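We use cookies to keep this site working and to count visits. Accept / Settings

Dagim Asfaw
27th September

3. Demonstration Collection

3.1 Hand-held interface

All demonstrations in this work were recorded with the Mamo tool, a hand-held parallel-jaw gripper whose fingers match those mounted on the robot arm. The operator holds the tool by its grip, closes the jaw with a trigger, and carries out the task directly. A wide-angle camera is fixed to the body of the tool and looks out over the fingers. The same camera and mount are used on the arm, so the policy receives images from the same viewpoint during training and during execution.

Jaw width is not measured by an encoder. It is recovered from the images by locating one square marker on each finger and computing the distance between the two marker centers after removing lens distortion. Frames in which either marker is lost are filled by interpolation if the gap is 3 frames or shorter. Longer gaps cause the episode to be split, and the part containing the gap is dropped. Camera pose is recovered by visual tracking against a map of the workspace built once at the start of each session.

3.2 Remote-control baseline

For comparison, a second set of demonstrations was collected by remote control using the Kistitz leader arm. The operator stands beside the workspace and moves the leader, and the follower copies its joint angles. No force is returned to the operator. Joint angles, jaw command and camera images are logged at the same rate as in the hand-held set. Both sets were collected by the same operators, who were given one practice block on each interface before recording began. The order of the interfaces was switched between operators.

3.3 Tasks and objects

The task set covers grasping, lifting and placing of tabletop objects with rigid walls. Glass was included on purpose. Transparent walls give weak depth cues and let the background show through, and in earlier trials at the Ulomside site policies trained on opaque objects alone tended to close the jaw too early on glass. Figure 4 gives a view from the tool camera with a labeled glass jar held upright between the fingers. The tabletop also holds items that play no part in the grasp, among them a blue towel, a toaster and a cup on a saucer. Such items are left in the training images without masking.
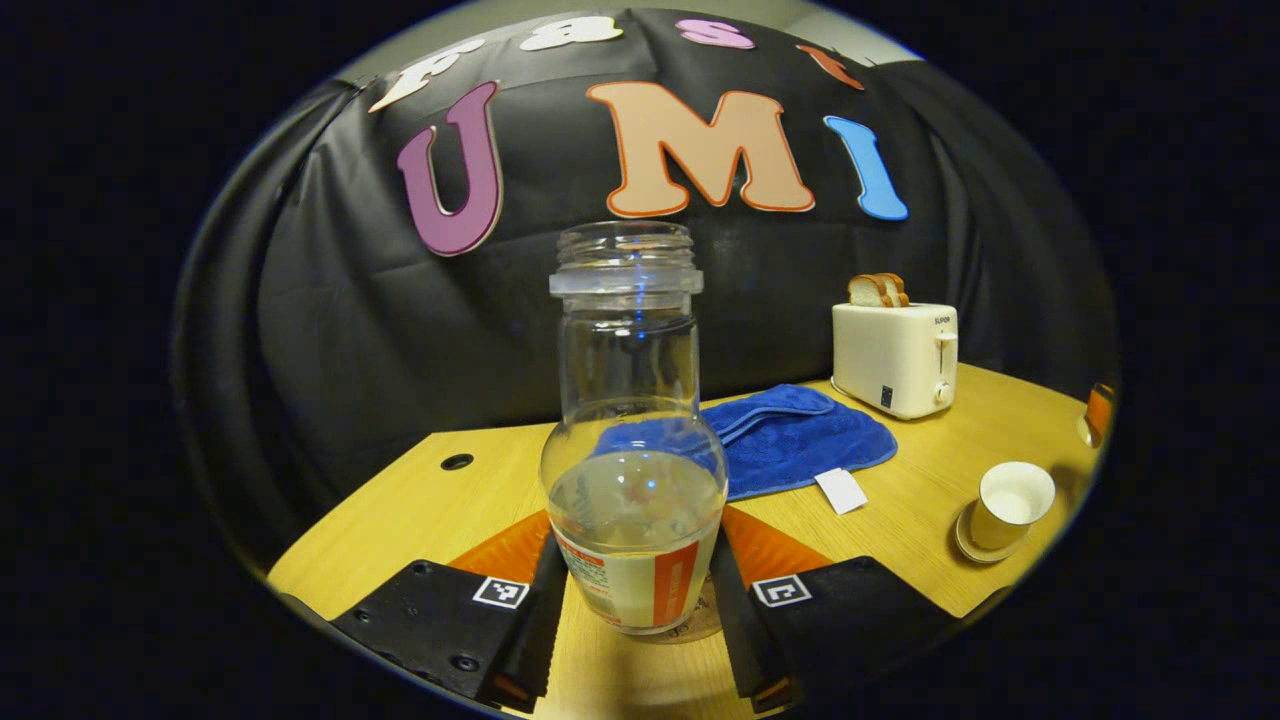
Figure 4. Tool camera view of a jar grasp. One marker is visible on each finger; image shown before distortion removal.

Why is the raw wide-angle image passed to the policy when a corrected image is available?

Correction to a flat image stretches the outer part of the view and forces a choice between cropping it and spending most of the pixels on it. The outer part carries useful information about how the tool is moving relative to the table. The raw image keeps the center at good resolution and the surroundings at reduced resolution. Corrected coordinates are used only for the marker distance, where a metric value is needed.

3.4 Operator instructions

Operators were told to approach each object from the side with the jaw open, to pause briefly once the fingers were in contact, and then to lift. The pause was added after the pilot. In pilot recordings the closing and lifting motions overlapped, and the learned policy began to lift before the grasp was complete. Operators were also told to keep the free hand out of the camera view. Episodes in which it entered the view were removed during screening.

Speed was left to the operator. We did not resample the episodes to a common duration, but segments in which the tool stayed still at the start or end of an episode were trimmed. The trim threshold was set on tool translation alone, which left a small number of episodes with a wrist rotation at the start cut short. These were restored by hand.

3.5 Data set size and screening

The hand-held set contained 2975 episodes before screening. Of these, 679 were removed, most of them for loss of tracking during fast motion close to the table. The remaining 2296 were used for training. The remote-control set was fixed in advance at 200 episodes, as collection on the leader arm was limited by access to the follower. To allow a fair comparison, a subset of 200 hand-held episodes was drawn at random with the object mix held equal. Results in Section 4 are reported for the full hand-held set, the matched subset and the remote-control set separately.

Screening was done in the Videx viewer by one annotator, with the recovered jaw width plotted under the image stream. An episode was rejected if the plotted width disagreed with the visible contact, if the tool path showed a jump, or if the object was dropped. Drops followed by a regrasp were kept in a separate folder and are not used here.

3.6 Alignment with the arm

A fixed transform relates the camera frame to the point between the fingertips. It was measured on the tool and on the arm separately, and the two values were compared at the start of each session. Hand-held motions were then expressed relative to the current camera frame, so that no calibration between the tool workspace and the arm base was required.

Two sources of mismatch remain. The human wrist can reach poses that the arm cannot, and episodes were therefore checked against the joint limits of the arm before training. Latency also differs: the tool records jaw width as it happens, while the arm reaches a commanded width after a delay. The delay was measured in November and the action labels were shifted by a constant amount. The shift was not adjusted for jaw speed, and errors from this are largest in short, quick closures.

3.7 Limits of the comparison

The two interfaces differ in more than the presence of the robot. With the hand-held tool the operator feels contact through the grip and looks straight at the object. With the leader arm the operator stands off to one side and judges contact by eye. We cannot separate these effects with the present data. A version of the leader arm with force return was planned for the Ulomside site but was not ready in time for the recordings.

Contact | Copyright, the author | Back to top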